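The drawer with no bottom: a talk with Hường Vi about small rooms, children's tools and paper

Monday, May 12, 2025

When I arrived at Stesside, Hường Vi was on her knees looking for a cap of a marker. She did not find it. She stood up, washed her hands and made tea for both of us, and we started to talk there, standing at the sink.

Stesside is a craft and garden room for children on the ground floor of an old printing house. The children come after school, they plant things in boxes in the yard, and when it rains they draw. Hường has run the place for two years. Before that she kept the stock for Mabula, a shop for school supplies, and she says that the shop taught her most of what she knows about putting things away.

"In the shop, each thing had a number on the shelf," she told me. "I thought I would do the same with the children. I made labels for one whole weekend in January. After one week, the labels were on the watering can, on the door, on somebody's coat."

I asked her what she does now in place of the labels.

"I use the wall," she said. "The floor belongs to the children, and the wall belongs to me. If a thing must stay clean, or if it is sharp, it goes up. Tape goes up, because if the tape is low, there is no more tape."

The idea of the wall came from her colleague Panagiotis Triantafyllou, who takes care of the garden boxes. He had some mesh racks left from his own kitchen. Hường did not want them at first. She found them ugly, and she was afraid that they would make the room look like an office. Then she hung one, and she liked that she could see from far away what was in it.

"With a closed box I forget," she said. "I bought scissors three times because I forgot the scissors in the closed box. With mesh you see it and you stop buying."

The small garden tools were a longer story. They used to live in a deep drawer, which the children called the drawer with no bottom. A rake always caught on another rake, and the one at the top pulled out all the others. Hường asked the children themselves what they wanted, and a boy answered that he wanted to see his colour.

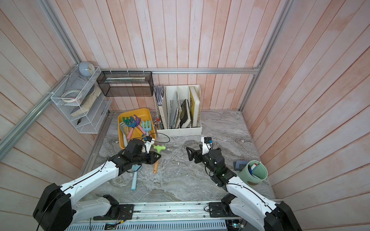 "So I gave them a tray," she said. "Yellow plastic, very simple. It does not look tidy, I know. The rakes and the forks lie together and the handles go in all directions. But a child who is five years old does not read a label. She looks for the purple one, she takes it, she goes out."

I wanted to know if the tools also come back to the tray.

She laughed at this. "They come back near the tray. I accept near. At the end of the day we have a short game, and what is on the floor goes in. Khang Vũ is the best in this game, he is six, he is very strict with the others."

For the paper she is less relaxed. Her books and folders stand in a magazine file with four parts, and she does not let the children touch it. She keeps plastic bags in one of the parts as well, for wet socks and for seeds that go home. Trí Giáp, who does the accounts, has asked her many times to take the bags out of there.

"He says that bags are not documents," Hường said. "I told him that on a rainy day I need a bag more than I need an invoice."

We spoke also about money. A row of new cupboards would cost 1671 euros, and she had an offer from a firm called Emex, which she showed me. She did not sign it. In the same week she bought cups for the markers and a few more baskets, and paid 50 euros for all. She is still not sure that it was the right choice. The cupboards would have doors, and there are days when she would like very much to close a door.

"My mother had one cupboard for the whole family," she said. "Everything was folded. I think of her when I see this room at five o'clock."

I asked what she would say to parents who have the same trouble at home, with less space. She thought for a while and drank her tea, which must have been cold by then.

"Put the pencils standing, with the points up, so that you see which ones are broken. The markers in another place than the pencils, or the small ones will take always the marker. And hang a clock where they can see it. They cannot all read it, but they learn that when I look at the clock, we begin to tidy."

The first parents were already in the yard, and somebody was calling for a missing shoe. Hường put her cup in the sink and went to look for it.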